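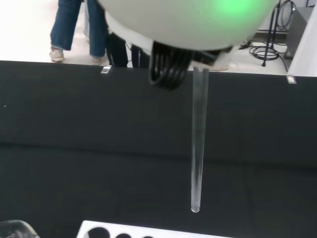

Nuala Moriarty asked on 2026-08-02
Setting up a table for glass test tubes: dark cloth or bare top, and which rack?

I'm getting a table ready for a science club in Sararbridge that starts in September. The top is a light gray laminate and clear glass tubes more or less vanish on it. Last term we lost two of them that way. Someone set a tube down flat next to a notebook, someone else moved the notebook, and it rolled off onto the floor.

I have a big piece of black cloth I could put down. It's plain cotton, a little larger than the table. My worry is that it will slide around or bunch up when people lean on it, and then the rack tips over and we're worse off than before.

I also need to replace the rack. The old one is wood with one size of hole and it has swollen, so the wider tubes jam. I've seen white plastic ones that are a solid-looking block with different sized holes on different faces. Are those any good? Most of our tubes are the ordinary round-bottom kind, with a few narrow ones and some bigger ones that came in a box from a school that was clearing out.

There will be a beaker of water on the table as well, and people pouring from it. Nothing nastier than salt, vinegar and food coloring.

Answers

Gollarine
Accepted by the asker

Use the black cloth. Clear glass shows up much better on a dark surface. You get a bright line down each edge of the tube and a spot of light at the round end, and that is enough for people to notice it before they put an elbow on it. It also stops the glass from clicking against a hard top, and a tube laid on fabric doesn't roll nearly as far.

You have to fasten it, though. Loose cloth on a smooth table is worse than no cloth. The way I do it:

Iron it first. If you can't iron it, at least roll it up instead of folding it between sessions. Fold lines make small ridges and a rack standing on a ridge will rock.

Lay it so the far edge comes right to the edge of the table or a bit over. Put metal clips along that edge. The small binder clips from an office store are fine if the tabletop is thin enough. For a thicker top you want the tablecloth kind.

Pull it toward you and clip the near side. Pull only enough to get it flat. If you stretch it hard it will creep back and take the rack with it.

Use tape wherever a clip won't reach. Cloth tape holds to cotton a lot better than clear tape does. Change it when the corners lift.

Don't let it hang down in front of people's knees. Fold the extra under before you clip it. Somebody will stand up with the hem caught on a chair and the whole lot goes.

As for the rack, the white plastic block kind is what I'd buy. They don't swell, you can rinse them in the sink, and the different holes mean you don't need a separate rack for the odd sizes. Check the lower level as well as the top one. A good rack has a second set of openings or cups further down that keep the bottom of the tube from swinging. If it only has a top plate and a floor, narrow tubes will lean and you'll be fishing them out at an angle.

Match the tube to the hole before the club starts. The tube should drop in under its own weight and come out again without the rack lifting. If you feel it drag, move it to the next size up.

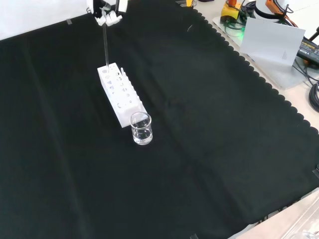

Keep the water close to the rack so people don't carry drips across the table, but leave enough room for a hand between the two. A small beaker is better than a big one for this. It's lighter to pour from, and if it gets knocked over there's less to mop up. Don't fill it to the top. I stop well below the rim and refill it from a jug that lives on another table.

Stirring rods are the other thing that rolls. Stand them in a spare hole in the rack when they aren't being used. A rod is thin and will lean over in a big hole, so give it one of the small ones if you can.

One thing about black cotton. Salt water leaves white rings when it dries. Wash the cloth on its own the first time or the dye will end up in everything else. Ours gets washed every 2 or 3 sessions.

Comments on this answer

Nuala Moriarty: Thank you, I'll go with clips on the far edge and tape at the sides. Does it matter which way the rack faces? I was going to put it square to the table edge.

Gollarine: Not much. I turn mine at an angle so the row runs away from my pouring hand and my sleeve doesn't pass over the tubes I've already filled. Try it both ways with empty tubes and see what feels right.

Nuala Moriarty: OK. It's going to be mixed left and right handers so I'll let them turn it themselves.
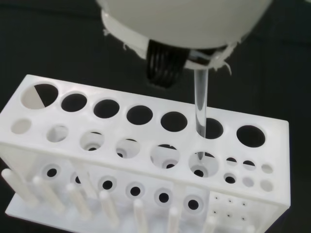
Brendan Quinlan

Agree with most of that, but I'd add something on how to put the tubes in, as that's where ours got broken. We hardly ever had one roll off.

Hold the tube near the top and keep it straight up and down. Bring it over the hole, stop, then lower it. People want to poke it in at a slant and feel for the hole with the tip, and the tip is the part you can't afford to knock. Go slowly until it has passed the second level. If it touches anything on the way down, lift it a little and straighten it. Don't twist it and don't push.

Taking it out is the same thing backward. Straight up until the round end is clear of the top, and only then move sideways. I've seen more chips from pulling a tube sideways too soon than from anything else.

Also, with a full row of clear tubes it is hard to see which holes are taken if you're sitting down. Leave a gap between tubes if you have the space. We put a bit of masking tape on each one near the top, with a number on it. It gives the kids something to look for and you can write down what went in which.

I don't agree about clipping the near side of the cloth. The clips stick up just where people rest their wrists. I fold it under the front edge and tape it from below. It has held all year on a 30 inch deep table.

If you are buying, take your biggest tube to the store. The sizes printed on the packet are for the tube's outside width, and secondhand ones are often a hair over. I had to send a Zudatero rack back for that. There was nothing wrong with the rack, my tubes were just odd.

Comments on this answer

Gollarine: Fair point on the front clips. Mine is a standing bench so nobody's wrists are there. For a table with chairs I'd tape it underneath too.

Koster

we just use a dark bath towel. doesn't slide, soaks up spills, no clips. only bad thing is the rack wobbles a bit on a thick one so get a thin old one. also throw out any tube with a chip on the rim, don't save it for later

Comments on this answer

Brendan Quinlan: A towel is fine for laying tubes out to dry. I wouldn't stand a rack on one with kids pouring.

Nuala Moriarty: I'll keep a towel at the sink end for drying and use the cloth on the table. Going through the box from the school this week to check for chips.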